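**Pinard Watercolour Set, 14 half pans**

Pinard calls this a studio set. We'd call it a sketching set with a good lid. The earth colours are strong and rewet quickly, but the two blues are so close that one is wasted, and the white is chalky. "Artists' quality" on the tin has no fixed meaning, so go by the pigment codes on the wrappers.
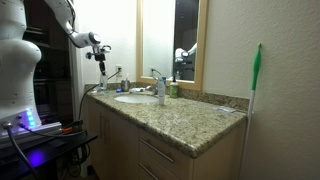
*Small bathroom, with the vanity and open doorway.*

The Kwofie pad sold alongside it is 200 gsm. The maker says it needs no stretching. Ours cockled under a modest sky wash, and Intan Khoo, who paints river views at Droltton, tapes hers down regardless. For wet work, buy heavier paper.

Lightfastness claims come from the maker alone. We left swatches in the Ulton shop window through July and the rose had faded badly.

Single pans: all colours except the white. Brush not included, whatever the box lid suggests.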